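4.2 Does tearing by hand save any space?

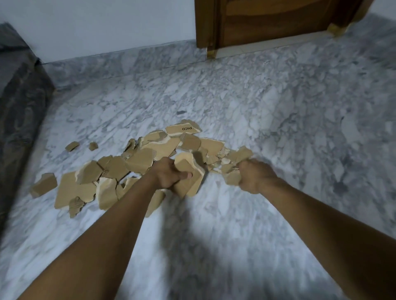 Figure 3. Corrugated board torn by hand on a marble floor. One fragment carries the printed word PICO.

A respondent in the Edet survey put the case for tearing as plainly as anyone: you rip it up, it goes flat, the bin holds twice as much, and what is there to study? Many of the written answers we received say much the same. The belief is so common that the household guide issued in Callitz repeats it without a source. We doubt it, at least in the strong form in which it is usually stated.

The trouble starts with the word "flat." A box that has been slit along its seams and folded does lie flat, and its panels stack. Torn board behaves differently. In Figure 3 some scraps lie flat and others are tilted or on edge, and the smaller, more broken pieces toward the right of the pile are crumpled. Every crumple and every tilted piece holds air. A single pile on a floor proves nothing about bins, of course.

The bin records are more useful, though they are weaker than we had hoped. Of the 1,398 collections logged in Mundstead, 490 were marked as mostly cardboard. Crews then sorted these by eye into "folded" and "torn." For 307 of them the two crew members agreed. We dropped the others, which may well have been the mixed bins that would tell us most. Among those we kept, we found no clear sign that torn loads were heavier for the same fill height. Readers who expect a large gain should at least be able to find it in data of this sort, and we could not.

Supporters of tearing have a fair reply, namely that people tear boxes because they do not have a knife at hand, and that a torn box still takes up less room than a whole one. We accept this. The claim we reject is the wider one, that smaller pieces always pack better. The Flokier trial is often cited in its favor, but that trial compared torn board with boxes left whole. It had no folded group at all, and it ran for only 2 weeks in June, when the bins were far from full.

There is also the matter of effort, which the guides pass over. Corrugated board does not tear along a neat line. The outer paper peels, the layers part, and stray scraps can end up away from the main heap and have to be gathered. None of the studies we read counted the time spent on this. Until one does, advice to tear every box into small pieces rests mostly on habit.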